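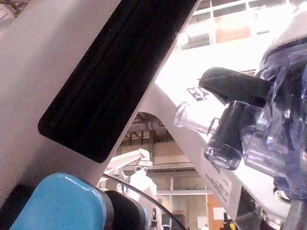 机器人社七月进展小结（给项目资助方）

您好！又到交作业的时候了。上次通话您说别写成公文，那我就照平时说话的样子写，长一点您多担待。

先说大家最关心的Grallis（就是我们那套抓取程序，名字是学生投票定的，我投的另一个，输了）。这个月它总算能从头跑到尾了：识别、靠近、闭合、抬起、放下，中间不用人按键盘。月初还不行，每次到“闭合”那一步就卡住，学生查了三个晚上，最后发现是两个线程抢同一个状态变量，改了四行。四行！群里那天晚上热闹得不得了。

数据这边，到目前为止一共记录了3,897次抓取尝试，其中1,707次是这个月做的。成功率我先不报总数，因为前两个月的标注口径不统一，有的组把“夹起来又滑掉”算成功，有的组算失败。现在统一成抬起后保持五秒才算，旧的记录要回头重标，已经重标了276条，进度偏慢，我知道。重标这活儿枯燥，我安排成每次活动开头做二十分钟，做完再碰机器，目前看学生还能接受。

学生现在稳定来的有14个，分四组。夹爪组最抢手，人人都想进；标注和文档组最冷清，所以我改成轮换，每两周换一次。换岗第一周乱得一塌糊涂，交接记录写得像天书，有一份只有一句“参数在老地方”。后来定了个交接模板，就一页纸，好多了。意外的收获是，写过文档的学生回去写代码，注释明显变多了，这个我挺高兴的。

说说难题。透明的东西还是抓不好。深度数据一碰到透明塑料就缺一大块，程序以为那里什么都没有，路径就直直地规划过去了。学生试了两个办法：一个是换角度多拍几次再拼，慢，但是稳一些；另一个是干脆不信深度，只用彩色图像估轮廓，快，可是换个光线就不灵，下午窗户那边太阳一进来，结果差得离谱。我的意见是两个都先留着，八月做一次正式对比，早上和下午各测一轮，用同一批物品、同样的起始位置。第三组有个想法是把夹爪表面的受力也用上，看不清就慢慢碰，我觉得有意思，但暂时没放进计划，怕摊子铺得太大。

Ots杯的报名已经交了，选的是“混合物品分拣”那一项。规则比去年严，单次运行限时缩短了，而且中途不许人工复位。按我们现在的速度，跑完一整轮是超时的，要压掉差不多三分之一。能省的地方主要在靠近阶段，现在为了安全走得特别慢，学生天天来磨我让提速，我只答应在空载时提一档，带物品的还是老样子。这件事我比较固执，您知道的。

钱的部分：本期拨款主要花在夹爪的备用软垫、线材和一批练习用的物品上，明细另附。原来预算里列的第二台显示器没买，从Tinanard那边借到了一台，省下的钱我想挪去付赛前两次外出调试的交通费，需要您点个头，回个邮件说可以就行。另外Nusa实验场那边的场地时段，八月份只排到了星期六上午，平日晚上还在谈，要是您那边有能说得上话的人，帮忙递一句，感激不尽！

下个月打算做的事，按先后写在下面：

旧数据重标做完，给出统一口径的成功率
透明物品两种办法的对比测试，出一份两页的小报告（学生写，我只改错别字）
带物品运行的安全检查重做一遍，做完再谈提速
赛前全流程演练，至少两次，计时

还有个小请求，上次您提到可以安排学生去参观，他们一直惦记着，每星期都有人来问我。要是能定在八月下旬就最好了，那时候报告也写出来了，可以顺便让他们当面讲给您听。时间定了告诉我一声，我去收家长同意书。

机器人社指导老师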